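Ultar Linen Hire: Frequently Asked Questions

Folding and returning thin white cloths
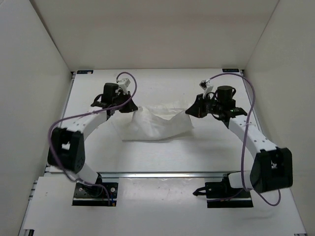
One hirer wrote to ask whether cloths must be ironed before they are sent back. Ironing is not required. Cloths should be shaken out, dried and folded.

How should a cloth be folded?
Lay it on a clean, flat table. Lift it by two corners, bring the edges together and smooth it from the centre outwards. Fold once more in the same direction.

How many cloths may be placed in one bag?
Each Enura return bag holds 200 folded cloths. Orders of 1,000 or more are collected in crates.

May stained cloths be returned?
Yes. They should be placed in a separate bag and must not be treated with bleach.

When are returns accepted?
Returns are accepted at the Rivadeneyra depot until 4 pm. Late returns are charged for a further day.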